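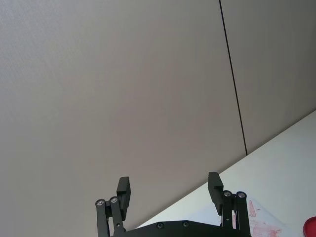

Fehr wants a second robot arm before it has found enough work for the first

8/24/22

Packaging firm Fehr is asking its owners for money to buy another table-top robot arm, and has pencilled the order in for February. The budget paper was passed to staff this week. It runs to 40 pages, of which five deal with what the arm would do all day.

The supplier is Clurnus, which sold Fehr its present arm and two-finger gripper. According to the paper, the new one would be "fully productive" within 26 weeks. The same phrase appeared in the last request, word for word, and the paper gives no figures for how that went.

Rogelio Mercado, who runs the Turkudia site where the arm would go, is backing the purchase but did not sound sure of the sums. "The price of the arm is the easy bit," he said. "Then you want spare fingers, a table that doesn't wobble, somebody's time to set it up, and a service deal. I'd like to see all that on one line."

It isn't on one line. Spare parts sit under maintenance, training comes out of the staff budget and the service deal is marked "to be agreed". Clurnus has offered a discount if Fehr signs early, though the paper doesn't say what the discount is taken off.

A rival quote from Zondness was turned down as too slow to deliver. Fehr would not say what it came to. Staff at Turkudia had asked for a three-month hire first, and 83 of them signed a letter saying so. The paper mentions hiring once, in a footnote.

The owners are due to vote next month.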